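Week 7 handout: Soft and stringy objects, and how a grasp gets counted
Course notes, Percy Cáceres

Read the Wirnel report before class, including the appendix. The summary says the policy failed on only 38 of 594 yarn pickups. I don't believe that number, and by the end of the session I'd like you to have your own reasons for doubting it.

What went wrong. The Wirnel labels mark a grasp as good when the fingers stop closing before their limit and motor current rises. On a block, fair enough. On yarn, a few strands jammed at a pivot pin give the same signal. So does a finger pad pressed into the tablecloth. When Leitão's group went back through the video in March, they found runs labeled good in which the bundle never left the table.

The fault then spread. Those labels went into training, and the policy learned to close early and low. The report calls this "operator variation." Ask yourself what evidence is given for that. I found none.

Safety. Strands in a linkage are a pinch hazard, mostly for whoever pulls them out. Power the gripper off first – releasing the trigger doesn't count. The Skultau incident sheet has 3 such entries, all with the power on.

For discussion:
1. Which logged signal, if any, separates a held bundle from a snagged strand?
2. Motion blur is often worst near contact. Would you trust a label made from one still?
3. Should doubtful runs be dropped or relabeled? Who decides? 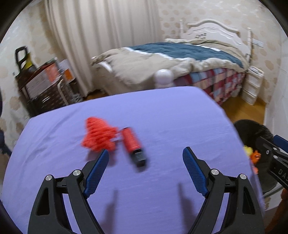 Fig. 1. Fingers open at the yarn bundle. Decide what you would label this, and what else you would need to see.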